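The man who babysits a white robot arm

By the time I got my coat off, Severin Brunner was already halfway into a story about a loose bolt.

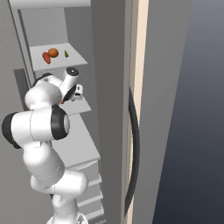 Two cells, one of them on a screen

Brunner looks after the shelf cell at Surmont, a small shop that builds picking setups for grocery warehouses. I'd asked him for an hour and got most of an afternoon (plus two coffees and a tour of his wrench drawer, which is a thing of beauty). What I wanted to know was pretty simple: who keeps a robot arm going once the sales people have gone home?

"First thing, there are two of it," he told me. "There's the one you can go kick, and there's the one in the simulator. If I only look after the one you can kick, I'm in trouble by Friday."

The simulated one is all whites and grays, with a tall shelving unit and a bit of food up on the top shelf, an orange and a couple of other things. I said it looked awfully clean. He laughed at me.

"Sure, it's clean! It never gets dust in a joint. But it still goes wrong. Somebody moves the real shelf to sweep behind it, puts it back a finger's width over, and now my model is lying to me. The arm thinks the board is where the board used to be."

So a good chunk of his job is measuring. Every morning he sends the real arm to the same set of touch points on the shelving and writes down how far off it lands. Anything past 2 millimeters and he stops, finds out what moved, and fixes either the shelf or the model. He keeps the numbers in a paper notebook. I asked why paper and he just shrugged and said he likes turning back through it.

The top shelf, it seems, is the one that eats his time. "Low down, the arm has all kinds of ways to get there," he said. "Up high it's stretching, the wrist has to tip up, and you've still got the shelf underneath to worry about. I run every change to the high moves in simulation first. All of them. I've skipped it once."

Once?

"November. I changed the wrist angle, it was such a small change, and I put the gripper straight into the edge of a board. Bent a finger. I had to call Karagiannis for a new pair and explain myself over the phone."

Karagiannis is the supplier for the gripper fingers, and Brunner now keeps spares in the drawer under the wrenches. Swapping a pair goes like this: power off, lock the cell, old fingers out, wipe the mounting faces, new ones in, tighten evenly, then open and close the hand 70 times with nothing in it while he listens. He really does stand there and listen! "You can hear a bad one," he said. "It clicks at the end of the stroke."

The joints get their turn too. After every 1000 picks he runs each one slowly through its range, by itself, and compares the motor current with the last page in the notebook. That's how he caught the loose bolt, by the way. One of the bolts in the base had backed out a little, and the readings had been creeping up for days before anyone could have felt it by hand.

I asked what he'd tell someone just starting on a cell like his. He thought about it for a good long while.

"Label your cables," he said, and then he had to go, because the cell was beeping.

More from the shop floor
Prasasel's night shift and the conveyor that wouldn't stop
A morning with the Eltness palletizer
152 labels later: rewiring an old control cabinet
What's in your spares drawer? Readers write in

We use cookies to remember your settings and see which stories get read. By continuing to use this site you accept our use of cookies. Accept | Manage settings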